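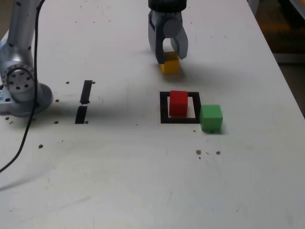
Yellow cube, red cube, black tape.

July, half past five in the morning

I woke up before the alarm again. The bread dough was standing on the windowsill since last night and I wanted to see it, like a child who wants to see if it snowed. It had grown to the edge of the bowl. Yesterday's dough stayed flat as a plate, so I was very happy and made coffee to celebrate.

I try now for the third month to bake the dark rye bread of my grandmother. She never wrote the recipe. My mother remembers "some flour, some water, and you wait", and my aunt remembers something with molasses which my mother denies. So I write everything down in this diary, also the failures. Today: 500 grams of rye flour, 200 grams of the old starter, salt, one spoon of honey, caraway seeds that I crushed with the bottom of a cup. I left it for 11 hours. In the winter this would not be enough, but the kitchen is very warm now, even at night.

The flour is from the mill shop in Trumstead. I went there by bus, 37 minutes each way, and the woman there asked me if I want fine or coarse. I did not know the answer. I took coarse, and I think it was right. The fine flour from the supermarket gives a bread that sticks to the knife.

Priit Kivi called while the oven was heating. He is still in Doltgate and says the rain there does not stop. He believes that rye bread must bake in a very hot oven for the first part and then much lower, and that I am too afraid of the heat. We discussed this for a long time – too long, the oven was ready and the dough started to sink a little in the middle. I put it in anyway, hot as he said, and turned it down after the first quarter of an hour.

Evening

The crust is almost black on one side. I must turn the pan next time. The inside is good, a little sour, with small holes, and I could cut it thin already in the afternoon, although one should wait until the next day. I ate three slices with butter and salt and had no real dinner.

It is not her bread yet. Hers was heavier and it had a smell that I cannot name, maybe from the wooden trough, maybe from the stove. I wrote to my aunt and asked again about the molasses. I will also scald a part of the flour with boiling water, as the old book suggests, and leave out the honey.

To buy: caraway, butter, baking paper. Feed the starter before bed.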